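箱の話をしに行ったら、机の話で日が暮れた
クロダ箱店・上田達也さんに聞く

前々から行きたかったんです、クロダ箱店。名前は箱店なんですが店らしい店はなくて、国道から一本入ったところにある元印刷所の建物に、金属の箱がとにかく積んである。部品入れ、仕分け箱、台所で使うような浅いバットまで、新品もあれば中古もあって、その場で寸法を言うと「それならこっち」と奥から出してきてくれる、という噂だけはずっと聞いていました。

九月の、まだ半袖でちょうどいいくらいの午後に、手土産の水ようかんを提げてうかがいました。出てきてくれたのが上田達也さん。箱を扱って22年だそうです。

「最初は箱なんか好きじゃなかったですよ。叔父の手伝いで、曲がった縁を叩いて直すだけの係でした。ずっとうるさいし、手は黒くなるし。早く別の仕事につきたいなあって毎日思ってました」

それがどうして22年も、と聞くと、上田さんはちょっと考えて、それから「段ボールに腹が立ったんですよね」と言いました。段ボールに?

「引っ越しのときにね、台所の細かいものを全部段ボールに入れたんです。計量スプーンとか栓抜きとか。で、新しい家で開けたら、取れないの。角に入っちゃって。底の角っこに小さいものが寄って、指を突っ込んでも爪の先でかりかりやるだけで。あれがいやで。そのときに叔父のところの箱を思い出したんですよ。あれは壁が斜めだから取れるよなって」

斜めの壁! いきなり核心です。わたし、自宅の引き出しに百円の仕切り箱をぎっしり並べている人間なので、この「角に寄って取れない」の話には首がもげるほどうなずいてしまいました。クリップ、輪ゴム、画びょう、全部あの角にいるんです。画びょうなんて、毎回ちょっと怖い思いをしながらつまんでいます。

上田さんによると、壁が内側へ傾いている箱は、手を入れたときに手の甲が当たりにくいんだそうです。それに、壁際に寄ったものが下へ滑ってくる。壁がまっすぐ立っている箱だと、ものが壁に寄りかかったまま止まってしまう。

「ただね、斜めにするとそのぶん底が狭くなるでしょう。入る量は減ります。だから倉庫にしまっておく箱としては、はっきり言って損です。うちに来てもたくさん入るのがいいって言う人には、まっすぐのを勧めますよ。斜めのはね、しまう箱じゃなくて、出す箱なんです」

出す箱。メモ帳に大きく書きました。

しまう箱と出す箱を分けて考えるようになったのは、ギョニュル・ポラットさんのおかげだと上田さんは言います。ポラットさんは隣の市で「ジェマル」という乾物と雑貨の小さな通販をやっている方で、クロダのお得意さん。詰め合わせのセットが人気で、注文が来るたびに、小袋やら木べらやらを混ぜて入れた箱から一つずつ取り出しては詰めていくそうです。

「ポラットさんがね、うちのまっすぐな箱を買って一か月で返しに来たんですよ。返品じゃなくて、説教に(笑)。上田さん、これで一日やってみてごらんなさいって。で、本当にやらされました。向こうの作業場で、半日」

やったんですか、と思わず身を乗り出したら、上田さん、右手の甲をこちらに向けて見せてくれました。もちろんもう何の跡もないんですけど、その日は縁にこすれて赤くなったんだそうです。

「底のほうまで取りに行くとね、手首の上が縁に当たるんです。一回や二回ならどうってことない。半日だと、だんだん縁に当てないように肘を上げるようになって、夜は肩が上がらない。それで、ああ、縁って大事なんだなと。売ってたくせに知らなかったんですよ、そんなことも」

帰ってすぐ、縁を見直したそうです。鉄板を折り返すのか、立ち上げて細く残すのか、丸めるのか。全部試して、いちばん評判がよかったのは丸めたもの。でも丸めると今度は、箱と箱をくっつけて並べたときに隙間が広くなって、そこにものが落ちる。ポラットさんに見せたら「豆が落ちる」と一言だったそうで、豆が落ちるのは困ります。結局は細く立ち上げた縁に戻して、角だけ丁寧にやすりをかけることになりました。地味! でもこういう話がいちばん面白いんですよね。

ここで一度お茶になりました。水ようかんを切り分けるのに、上田さんが出してきたのがこれまた金属のバット。お皿でいいですよと言ったんですが、「うち、皿がないんだよね」とのこと。湯のみはあるのに。

さて、わたしがこの日どうしても聞きたかったのが、傷のことでした。金属の箱って、すぐ傷だらけになりませんか。うちにも一つあるんですが、買った週にはもう底が線だらけになって、ちょっとしょんぼりしたんです。

「なりますよ。なるものです」と上田さんは即答でした。「底はね、ものを入れたり引きずったりするところだから、まずそこがまだらになる。それから壁。壁は手とか道具とかがこする場所が決まってるから、片側だけ先に白っぽくなったりする。右利きの人ばかりの職場から戻ってきた箱だと、これは右利きだなって、だいたい見当がつくこともあります」 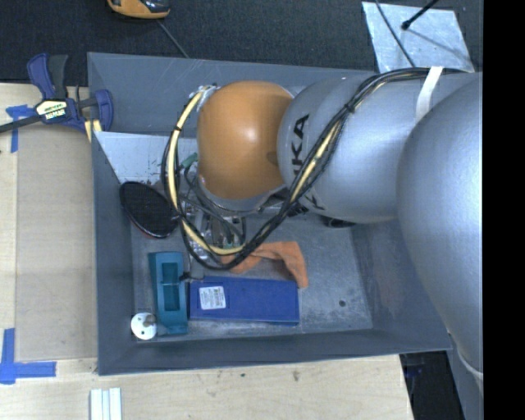 塗装した箱だとどうなるのかも聞きました。色がついていたら傷が目立たないのでは、と思ったんです。そうしたら上田さん、ぶんぶん首を振って、逆、逆、と。

「塗ったやつは剥げるんです。剥げると、粉になって中のものにつく。食べ物を扱うところだとそれはまずいでしょう。それに色が派手だと、中のものが見つけにくいんですよ。赤い箱の中の赤い袋、探してみてください。灰色はね、何を入れてもだいたい見えます。銀色のものだけはちょっと困るけど」

銀色のものはどうすればいいんですか。

「白い布を敷くか、あきらめて手で探る(笑)」

あきらめるんだ。

中古の箱はどう選んだらいいでしょう、とも聞いてみました。クロダでは半分が中古で、わたしが行った日の在庫が259個。この数字は上田さんがちょうど朝に棚卸しを済ませたところで、鼻高々に教えてくれました。前の晩から数えていたらしいです。途中で電話が鳴って一度最初からやり直したという話を、お茶のおかわりを注ぎながら二回聞きました。

「傷は気にしなくていいです。見るのは歪み。平らなところに置いて、四つの角を順番に指で押す。かたかた鳴ったらやめておく。あと縁を指の腹でゆっくりなぞって、引っかかるところがないか。軍手してやっちゃだめですよ、わからなくなるから。でも勢いよくやると切るから、ゆっくりね」

錆は?

「点みたいなのなら、まず拭いてみる。錆じゃなくてただの汚れってことも多いですよ。爪で引っかけて、へこんでる感じがしたら錆かもしれない。底に穴が開きそうなのはもう植木鉢です」

植木鉢になった箱は裏口に六つ並んでいて、どれにもネギが植わっていました。立派なネギでした。

で、ここからです。箱の話をたっぷり聞いて、そろそろおいとましようかというときに、わたしが何の気なしに「この箱、机の上に置いて使うんですよね。どんな机がいいですか」と聞いたんです。上田さんの目の色が変わりました。奥に向かって「佐々木さーん!」と呼ぶ。出てきたのが佐々木和宏さん。建物の半分を借りて、「エルクウッド」という屋号で作業机を作っている方でした。知らなかった、お隣さんが机屋さんだったとは。

佐々木さんは声が低くて、最初は「いや、ぼくは別に」なんて言っていたんですが、椅子に座ってからが長かった。

「金属の箱を置くなら、天板は木がいいです。鉄の天板に鉄の箱を置くと、まず音がひどい。それから滑る。ものを取るたびに箱がちょっとずつ動くんですよ。で、動いた分だけ人が追いかけて、気がつくと机の端で作業してる」

ああ、やってます、それ。わたしは台所のステンレスの上でやっています。

「木なら音も柔らかいし、わりと止まります。色は明るいほうがいいですね。ぼくは淡い色の木しか使いません。暗い色の机だと、落ちた小さいものが見つからないんです。ネジとか種とか。灰色の箱を置いたときに、どこまでが箱でどこからが机か、ぱっとわかるのも大事で」

「それ、おれが言ったやつ」と上田さん。

「言ってないよ」と佐々木さん。

このあとしばらく、どちらが先に言ったかでもめていました。わたしは残りの水ようかんをいただいていました。

高さについては、佐々木さんにはっきりした持論があります。机だけで考えてはいけない、というんです。

「みんな机の高さで選ぶでしょう。でも手を入れるのは箱の縁の上からですよね。だから箱を置いて、その縁が肘より下に来るようにする。深い箱を使うなら、机はそのぶん低くしないといけない。ぼくは注文を受けるとき、箱も持ってきてくださいって言います。それで新井さんなんか、箱だけ置いて帰っちゃった」

新井勝さんは釣り具の修理をしている方で、その箱は机ができあがるまでずっと佐々木さんの作業場にあったそうです。中に仕掛けの部品が入ったままで、取りに来たときには「なくしたと思ってた」と喜んでいたとか。よかったですね新井さん。

机の脚の話、天板の継ぎ目の話(継ぎ目に粉が詰まるので、手前には継ぎ目を持ってこないんだそうです)、仕上げの油の話。油はベルンホルムというのを使っていて、佐々木さんはこれの缶の開けにくさについてもかなり語りました。マイナスドライバーで少しずつ、一周回りながら開けるのがコツだそうです。乾くまでは箱を置かないこと。四角い跡がつくと、削り直すことになります。

「でも、跡がつくのも悪くないんですよ」と上田さんが横から言いました。「古川さんとこの机、見た? 箱の置き場所がくっきりついてて、新人さんでもそこに置けばいいってわかるんだって」

古川貞夫さんは種苗の袋詰めをしていて、クロダの箱とエルクウッドの机を両方使っているお客さんです。机を納めて15年。その間に箱は何度か入れ替わっても、置く位置だけは変わっていないらしいです。

「あれはね、削り直しましょうかって言ったら断られたんです」と佐々木さん。少し悔しそうでした。作った人としては、きれいに戻したいんでしょうね。

最後に、家で真似できることを聞いてみました。誰もが作業机を注文できるわけじゃないですし、うちなんて作業するのは食卓ですから。

上田さんはまず、混ぜて入れる箱を一つだけ作ってみて、と言います。全部をきっちり仕切ろうとすると疲れてやめてしまうから、よく使う細かいものは浅めの箱一つにざっと入れる。ただし底が見えるくらいの量で止める。重なり始めたら、下にあるものはもうないのと同じなんだそうです。うちの引き出しの下半分は、ないのと同じだった……。

佐々木さんのほうは、滑る机なら濡らして固く絞ったふきんを箱の下に敷けばいい、と教えてくれました。まな板と同じです。木の食卓でこれをやるときは、終わったらすぐ外すこと。「跡がつきますから」ともう一度言っていました。

それから箱の洗い方。これはわたしがいちばん知りたかったところで、いつもごしごしやって傷を増やしていたんです。上田さんのやり方は、ぬるま湯に中性洗剤、柔らかいスポンジで壁から底へ、水気はすぐ拭く、伏せて置かない。伏せると縁のところに水が残って、そこから傷むそうです。立てかけて乾かす。立てかける場所がなければ、斜めに箸を一本かませておけばいい。箸はうちにもあります。やります。

話し込んでいるうちに外はもう暗くなりかけていて、時計を見たら六時を過ぎていました。帰りがけに、中古の箱を一つ買いました。内側の壁が斜めで、両手で持ってちょうどいい大きさのものです。言われたとおり平らなところに置いて、角を四つ押してみました。一か所だけ、かた、と鳴ったんです。

上田さんに言ったら、「それは床が歪んでる」とのことでした。隣の佐々木さんの机に載せたら鳴りませんでした。

箱は今、食卓でふきんの上に載っていて、輪ゴムと画びょうと、なぜか家族の誰かが入れた単三電池が入っています。画びょうだけは、やっぱり別にしようと思います。

クロダ箱店は午前十時から。中古の箱を見たい方は先に電話を入れてほしいそうです。奥から出すのに時間がかかるので。エルクウッドの机は注文を受けてからの製作です。使う箱を持っていくのをお忘れなく。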